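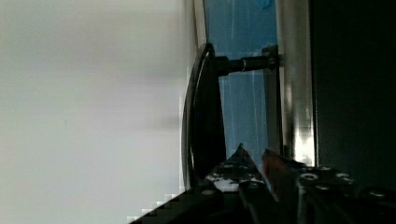
ホーム 質問一覧 カテゴリ 機材・レビュー ログイン

卓上アームキット「Landov」の手首カメラ、購入前に確認しておくべき点

投稿者:Hanna Kushnir 5月 カテゴリ:ロボット・自動化

研究室でLandovの導入を検討しています。構成は単腕、二指グリッパ、手首カメラ、俯瞰カメラ用スタンドの標準セットです。用途は食器や食品模型の把持と移動、それに小型オーブンの扉の開閉で、模倣学習用の操作データを集める予定です。

販売元のDramby社の資料には可動範囲と可搬質量の記載がありますが、次の点が分かりません。

1. 扉の取っ手に接近したとき、手首カメラの視野に指先と取っ手の両方が入るか。
2. 俯瞰カメラなしで運用できるか。
3. 白い天板で問題が出るか。

見積の期限が金曜日なので、実機を使っている方の意見をいただけると助かります。比較対象はDrirkarの同クラス機です。

返信3件 並べ替え:投稿順

Bohdan Hordiienko

Landovを使っています。順に書きます。

視野について。取っ手への接近時、指先は画像の下側に大きく写り込みます。取っ手と指先は同時に入りますが、距離が詰まると周辺の情報がほとんど残りません。手首カメラの画像だけでは、扉全体に対する自分の位置が分かりにくくなります。取っ手の軸方向の位置合わせは、俯瞰側で先に済ませてから接近させています。

手首カメラの映像は、既定の設定では圧縮率が高く、輪郭に階段状のノイズが出ます。設定画面で品質の値を上げれば軽減しますが、帯域を消費します。当方では値を20から変更して使っています。

俯瞰カメラについて。省略は勧めません。皿、ボウル、マグのような背の低いものを複数並べる作業では、配置全体を見る視点が別に必要です。試行ごとに初期配置をそろえる際にも使います。スタンドは標準品で足りますが、天板に直接固定すると腕の加減速で揺れるので、床置きの支柱に移しました。

天板について。白でも動作はします。ただし自動露出のままだと、黒い筐体のオーブンに近づいたときに明るさが変動します。露出は固定してください。

机の上に何を置くかも先に決めておいたほうがいいです。横倒しのマグや斜めに置いたボトルは、直立したものより把持姿勢の候補が限られ、失敗の内訳が変わります。

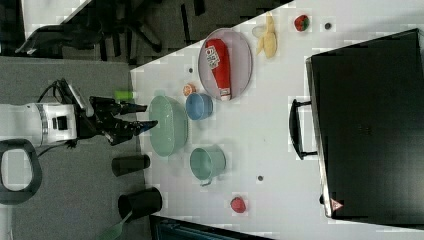

Milagros Soler

Drirkarから乗り換えた者です。Landovのほうが設定は楽でした。価格は覚えていません。うちではオーブンは使っていないので、扉のことは分かりません。

Abdelghani El Ouafi

Hordiienkoさんの回答におおむね同意しますが、一点補足します。

オーブンの扉を扱うなら、問題になるのは視野よりもケーブルの取り回しです。腕の外側を通る黒いケーブルは、手首を大きく回すと輪の部分が張ります。当方では連続778回の試行のうち、9回がケーブル起因の停止でした。制御側の不具合は別に数えています。余長を増やすと今度は卓上の物に触れるので、手首の回転範囲をソフト側で制限するほうが確実です。
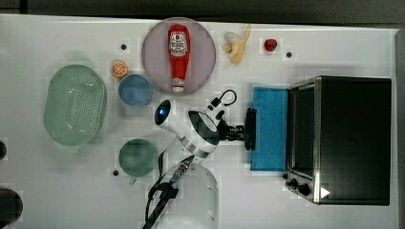
制限値は、取っ手をつかむ姿勢と、スポンジのような平たいものを横からつかむ姿勢の両方で確認して決めてください。片方だけで決めると、もう一方で可動域が足りなくなります。

保守契約はAntoniukという代理店経由で結びました。指先の交換部品は在庫があれば翌週に届きます。型番の末尾が103のものは旧版で、取付穴の位置が合わないので注文時に指定が必要です。

Hanna Kushnir(質問者)

ありがとうございます。俯瞰カメラ込みで見積を取ることにします。回転範囲の制限は、関節ごとに設定する形でしょうか。それとも手先姿勢で指定できますか。

Abdelghani El Ouafi

関節ごとです。手先姿勢での指定は、当方の版にはありません。

この質問をフォローする 通報

当サイトではCookieを使用しています。閲覧を続けると、Cookieの使用に同意したものとみなされます。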